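Home Papers Methods Data Contact
Fri 27 October, by Arlindo Prado

4. Collecting demonstrations by remote control 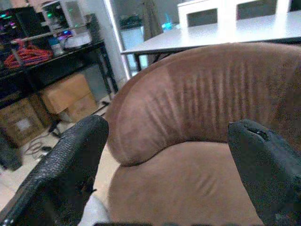 Figure 3. Wrist camera view with the gripper fingers at the brown armchair, one of the furniture stations.

Trillmont asked, on reading a draft of this section, whether an operator who sees only the wrist view can judge depth well enough to stop short of a soft surface, and suggested that guiding the arm by hand would avoid the problem. We tested both methods for that reason.

In the hand-guided condition the operator held the arm above the wrist and moved it through the task. In the remote condition the operator sat in another room with a screen and a hand controller. The task was the same in both: approach the seat, pick up a folded cloth from the cushion and lift it clear. Each of the 7 operators had a short practice period, which was not recorded. We kept 88 demonstrations in total, and removed 19 of these before training because the cloth had been dropped or the recording had stopped early.

Hand guiding was quicker to learn. Its main fault was that the operator's arm often came into the wrist view, and the trained policy then did worse when no arm was present. Remote demonstrations were slower, with long pauses just before contact. We trimmed any pause longer than about 500 milliseconds.

We use the remote set for the rest of the paper. The Toledo set, collected in May with the older Juteo controller, is kept apart because its gripper commands were logged at a different rate.

Sign up to the Nimville newsletter. This site uses cookies to remember your settings. Accept | Manage

Operators were told to approach the cushion from the front and to keep both fingers in view. They were not told how fast to move. Speed therefore varies a good deal between operators, and we made no attempt to even it out before training.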